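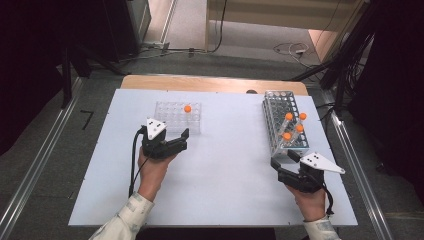

Orange caps, two clear racks, one in the small rack and four in the tall one.

Ledine tube notes: README

Hi! This folder is my running collection of photos and notes on racking capped tubes by hand, which sounds dull until you've lost an afternoon to it. I started it in June and cleaned it up in August 2018, mostly so Hnat Mykhailiuk would stop asking me which file was which.

What's in here

There are 242 photos and one plain text note for each. The notes say which rack the tubes started in, which rack they were meant to end up in, and anything that bugged me along the way (there's a lot of that, sorry!).

About the racks

Both kinds are clear plastic with round holes. I call the smaller one "short" and the other one "tall" everywhere, so please stick with that if you add notes. Tubes in the tall rack like to lean on each other, and once a few caps are bunched up in a corner it's a pain to get hold of just one. I lift the outside tube first and work inward.

Setup

I put a white board over the table. Orange shows up great on it, and it wipes clean.

File names

Short or tall, then the photo number, then my initials. The Stamovbridge batch used an older scheme, and I still haven't renamed it.

To do

Rename Stamovbridge. Fix the typos in the Hladun notes. Add a page on cap colors, if I ever get around to using another color.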